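클루티스, 그리퍼 시뮬레이션 평가 실무지침 개정판 공개… 접촉 설정과 시점 기록 의무화

로봇 조작 분야 협의체 클루티스(Clutis)가 12월 18일 그리퍼 시뮬레이션 평가의 기록·보고 절차를 정한 실무지침 개정판을 공개했다. 개정판은 두 손가락형 그리퍼의 접근, 파지, 들어올림, 내려놓기 동작을 시뮬레이션에서 평가할 때 남겨야 할 기록 항목을 정하고, 성공률을 외부에 제시할 때 함께 적어야 할 조건을 규정한다. 적용 대상은 회원사가 고객 제출용 또는 대외 공개용으로 작성하는 평가 보고서다. 사내 개발 단계의 시험은 의무 대상에서 제외되지만, 그 결과를 나중에 보고서에 인용하면 같은 요건을 적용받는다.

종전 지침은 시뮬레이터의 명칭과 판 번호, 시도 횟수, 성공 횟수를 적도록 하는 수준이었다. 개정판에서는 여기에 손가락 형상 모델, 접촉 설정, 손목 시점 카메라의 장착 자세, 장면 초기화 방식, 중단된 시도의 처리 기준이 추가됐다. 클루티스 기술분과를 맡은 민투 니스카넨은 "같은 작업명을 쓰는 보고서끼리도 성공의 정의와 접촉 조건이 달라 수치를 나란히 놓을 수 없는 경우가 많았다"며 "이번 개정의 범위는 기록에 한정되며, 합격선은 정하지 않았다"고 설명했다.

개정 작업은 회원사가 제출한 평가 기록 2221건을 검토하는 데서 출발했다. 분과는 각 기록을 제출 당시의 설정 파일로 다시 실행할 수 있는지를 먼저 확인했다. 이 가운데 163건은 손가락 모델 파일이 빠져 있거나 초기 자세를 복원할 정보가 없어 재실행 대상에서 제외됐다. 제외된 기록의 성공률은 개정 논의에 사용되지 않았다. 분과는 회원사별 제외 건수를 공개하지 않기로 했으며, 각 사에는 해당 기록의 식별 번호와 누락 항목만 통보했다.

손가락 형상과 접촉 설정

가장 많은 분량이 배정된 부분은 손가락 형상이다. 보고서에는 화면 표시에 쓰는 시각 모델과 충돌 계산에 쓰는 충돌 모델을 구분해 적어야 한다. 톱니나 홈처럼 파지면에 반복되는 미세 형상이 있으면, 이를 충돌 모델에 그대로 반영했는지, 평면으로 단순화하고 마찰계수로 대체했는지 명시해야 한다. 대체한 경우에는 계수의 값과 산정 근거를 함께 적는다. 근거가 제조사 자료인지, 실측인지, 다른 모델에서 가져온 값인지도 구분해야 한다.

좌우 손가락의 형상이나 표면 처리가 다르면 각각 별도 항목으로 기록한다. 종전 지침에는 손가락 항목이 하나뿐이어서 양쪽이 같은 것으로 처리되는 사례가 있었다. 개정판은 손가락마다 모델 파일의 해시값을 남기도록 했고, 좌우의 기준은 그리퍼 본체에 고정된 좌표계로 통일했다. 영상 화면을 기준으로 왼쪽과 오른쪽을 적는 방식은 허용되지 않는다. 카메라가 본체의 어느 쪽에 장착되느냐에 따라 화면상의 방향이 뒤바뀔 수 있기 때문이다.

접촉 설정에서는 시간 간격, 접촉 강성과 감쇠, 마찰 모델의 종류, 최대 접촉점 수가 필수 항목이다. 시뮬레이터의 기본값을 쓴 경우에도 '기본값'이라고만 적을 수 없고 실제 수치를 기재해야 한다. 판이 바뀌면서 기본값이 달라지는 문제를 막기 위한 조치다. 물체를 손가락에 구속 조건으로 붙이는 방식, 이른바 고정 파지를 사용했다면 보고서 표지와 결과표 양쪽에 이를 표시해야 하며, 접촉 기반 파지의 결과와 합산할 수 없다.

올라믹스(Ollamix)의 시뮬레이션 책임자 펜티 옥사넨은 개정안에 찬성하면서도 접촉점 수 기록에는 유보적인 입장을 밝혔다. 그는 "일부 엔진은 접촉점을 내부에서 병합하므로 설정값과 실제 계산에 쓰인 값이 다르다"며 "설정값만 적으면 재현 가능성이 실제보다 높게 읽힐 수 있다"고 말했다. 분과는 이 의견을 받아 해당 항목에 설정값과 실행 중 관측된 최댓값을 모두 적을 수 있는 칸을 두었다. 다만 관측값 기재는 권고에 머물렀다.

손목 시점과 장면 구성

영상 입력을 사용하는 정책의 평가에는 카메라 항목이 추가로 적용된다. 그리퍼 본체를 기준으로 한 카메라의 위치와 방향, 화각, 해상도, 영상 갱신 주기를 기록하고, 초기 자세에서의 렌더링 영상 한 장을 원본 크기로 첨부해야 한다. 첨부 영상은 정책에 실제로 입력되는 영상과 같아야 한다. 발표용으로 별도 시점에서 렌더링한 영상은 이를 대신할 수 없다.

본체나 손가락이 화면의 상당 부분을 차지하는 손목 시점에서는 대상 물체가 본체에 가려지는 구간이 생긴다. 개정판은 초기 자세에서 물체가 완전히 보이는 경우, 일부만 보이는 경우, 보이지 않는 경우를 나누어 시도 횟수를 집계하도록 했다. 세 경우의 성공률을 합산한 값만 제시하는 것은 허용되지 않는다. 물체가 보이는지 여부는 렌더러의 분할 마스크로 판정하고, 사람이 판정한 경우에는 판정자 수와 판정 기준을 적는다. 외부 고정 카메라를 함께 사용하는 평가라면 카메라별로 따로 집계한다.

장면 배경에 관한 규정도 새로 들어갔다. 벽, 바닥, 작업면의 색과 질감을 바꿔 가며 평가하는 경우 변동 범위와 추출 방식을 기록한다. 질감이 없는 단색 면과 반복 무늬가 있는 면을 섞어 쓸 때는 각 면이 어떤 방식으로 지정됐는지 구분해야 한다. 광원의 수와 방향, 그림자 계산 여부도 필수 항목이다. 그림자 경계가 물체 윤곽으로 잘못 검출되는 오류를 사후에 확인하려면 조명 설정이 남아 있어야 한다는 것이 분과의 판단이다.

헤이노넨(Heinonen)에서 비전 시험을 담당하는 토베 라운은 시범 적용 과정에서 배경 기록의 부담이 가장 컸다고 밝혔다. 헤이노넨은 시범 적용에 740회의 시도를 사용했으며, 매 시도의 배경과 광원 값을 별도 파일로 저장했다. 라운은 "난수 시드만 남기면 충분하다고 보았으나 렌더러 판이 바뀐 뒤 같은 시드에서 다른 질감 배치가 나왔다"며 "시드와 함께 추출된 값 자체를 저장하도록 절차를 바꿨다"고 말했다. 개정판은 이 절차를 본문에 반영해 시드와 추출값의 동시 보존을 요구한다.

성공 판정과 중단 처리

성공 판정 기준은 작업별로 보고서 작성자가 정하되, 시도를 시작하기 전에 확정하고 날짜가 남는 형태로 보존해야 한다. 들어올림 작업이라면 기준 높이, 유지 시간, 허용되는 기울어짐을 수치로 적는다. 판정 조건을 중간에 변경하면 변경 전의 시도는 새 조건으로 다시 판정하거나 별도 표로 분리한다. 재판정에 필요한 상태 기록이 없으면 분리 표기만 가능하다.

중단된 시도의 처리는 종전 지침에서 이견이 가장 컸던 부분이다. 개정판은 중단 사유를 계산 발산, 시간 초과, 작업자 중지, 안전 한계 도달로 나눈다. 시간 초과와 안전 한계 도달은 실패로 집계한다. 계산 발산은 분모에서 제외할 수 있으나 발생 횟수를 결과표에 적어야 하며, 발산을 실패로 집계했을 때의 성공률도 병기해야 한다. 작업자 중지는 사유를 적은 경우에 한해 제외할 수 있다. 사유가 없으면 실패로 처리한다.

니스카넨은 발산 처리에 대해 "손가락이 물체나 벽면을 뚫고 들어간 뒤 발산하는 사례는 제어 명령의 문제인지 접촉 계산의 문제인지 즉시 구분되지 않는다"며 "두 수치를 모두 제시하면 읽는 쪽에서 범위를 확인할 수 있다"고 말했다. 관통이 발생했으나 발산하지 않은 시도는 별도로 표시하고 최대 관통 깊이를 남긴다. 관통 깊이의 허용 한계는 물체 크기에 대한 비율로 작성자가 정한다.

빈 손가락 상태에서 수행하는 예비 동작도 기록 대상이다. 그리퍼를 열고 닫는 동작을 물체 없이 반복해 지령 폭과 실제 폭의 차이를 확인하고, 그 결과를 본 평가 앞에 둔다. 손가락끼리 맞닿는 지점의 접촉력이 설정된 한계를 넘으면 본 평가를 시작할 수 없다. 모델을 교체하거나 판을 올린 뒤에도 같은 절차를 반복한다. 벽면이나 모서리에 가까운 초기 자세를 쓰는 작업에서는 본체와 돌출 부품까지 충돌 검사 대상에 포함해야 하며, 계산량을 줄이려고 본체 충돌을 끈 경우에는 그 사실을 결과표 아래에 적는다.

실기 시험과의 관계

개정판은 시뮬레이션 성공률을 실기 성능으로 환산하는 방법을 제시하지 않는다. 보고서에서 두 수치를 같은 표에 넣으려면 물체의 질량과 치수, 초기 자세의 분포, 제어 주기, 파지력 한계가 대응돼야 하고, 대응되지 않는 항목은 표에 표시해야 한다. 실기 시험이 없는 보고서에는 '시뮬레이션 결과'라는 표기를 제목에 넣는다. 렌더링 영상을 본문에 싣는 경우에도 캡션이나 인접한 문장에서 실기 사진으로 읽힐 표현을 쓸 수 없다.

산업용 설비의 안전 평가와도 선을 그었다. 지침의 기록 요건을 충족했다는 사실은 설비의 위험성 평가나 협동작업 허용 여부를 뒷받침하는 자료로 사용할 수 없다고 명시됐다. 클루티스 법무 담당 크누트 쿨만은 "기록 지침 준수를 인증으로 표현한 제안서가 있어 해당 문구를 본문 앞쪽으로 옮겼다"고 밝혔다. 회원사가 쓸 수 있는 표현은 '클루티스 실무지침에 따라 기록함'으로 제한된다. '인증', '적합', '승인'이라는 표현은 사용할 수 없다.

점검 도구와 적용 일정

클루티스는 지침과 함께 기록 파일의 누락 항목을 확인하는 점검 도구 진디드게이트(Jindidgate)를 배포한다. 도구는 설정 파일과 결과 파일을 읽어 필수 항목의 존재 여부, 단위 표기, 해시값의 일치 여부를 검사한다. 값이 타당한지는 판단하지 않는다. 마찰계수가 비현실적으로 높아도 근거 칸이 채워져 있으면 검사를 통과한다. 분과는 이 한계를 도구의 출력문 첫 줄에 표시하도록 했다.

도구 개발을 맡은 카우코 라이티넨은 지난 9월 시험판을 회원사에 배포한 뒤 오류 보고를 반영했다고 밝혔다. 주요 수정 사항은 길이 단위의 혼용 검출, 좌우 손가락 파일이 같은 이름으로 저장됐을 때의 경고, 분할 마스크가 없는 기록의 처리다. 라이티넨은 "미터와 밀리미터가 한 파일에 섞인 기록은 사람이 읽어도 지나치기 쉽다"며 "도구는 값을 고치지 않고 위치만 알린다"고 설명했다. 자동 수정 기능을 넣자는 요청은 원본 보존 원칙과 맞지 않는다는 이유로 수용되지 않았다.

개정판은 공개와 동시에 신규 평가에 적용된다. 이미 진행 중인 평가는 종전 지침으로 마칠 수 있으나 보고서에 적용한 판을 적어야 한다. 회원사 8곳은 시범 적용 결과를 바탕으로 내부 서식을 교체하고 있으며, 비회원사도 지침과 도구를 같은 조건으로 사용할 수 있다. 기록의 보존 기간은 보고서 제출일을 기준으로 산정하고, 고객과의 계약에서 더 긴 기간을 정한 경우에는 계약을 따른다. 영상 원본의 용량이 문제가 되는 경우 정책 입력에 쓰인 영상만 보존할 수 있으나, 실패로 판정된 시도의 영상은 전량 남겨야 한다.

다음 개정에서는 세 손가락 이상의 그리퍼와 흡착식 말단장치가 검토된다. 변형되는 물체의 접촉 기록도 안건에 올라 있다. 옥사넨은 변형체의 경우 요소 크기와 재료 모델까지 기록해야 하므로 현재의 서식을 확장하는 방식으로는 부족하다는 의견을 냈고, 분과는 별도 부속서를 만드는 방안을 놓고 회원사 의견을 받고 있다.

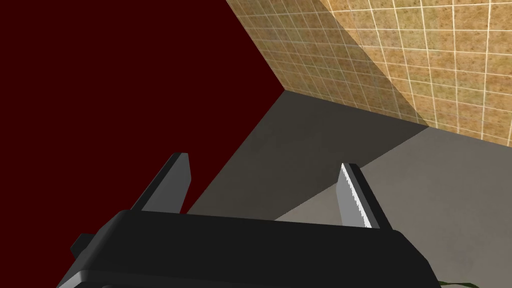 의견 제출은 회원사와 비회원사 모두 가능하며, 조항 번호와 수정 문안, 수정 근거를 함께 적어야 접수된다. 근거로 시험 결과를 첨부할 때는 개정판의 기록 서식을 사용한다. 접수된 의견과 분과의 처리 결과는 제출자의 소속을 표시해 공개되며, 비공개를 요청한 설정 파일은 분과 내부 검토에만 쓰인다.

관련 기사
헤이노넨, 손목 카메라 보정 절차서 개정
올라믹스, 접촉 모델 비교 시험 결과 제출
진디드게이트 시험판 배포… 단위 혼용 검출 기능 포함
클루티스 기술분과, 흡착식 말단장치 용어안 회람
로봇 평가 보고서의 '인증' 표현 사용 제한 논의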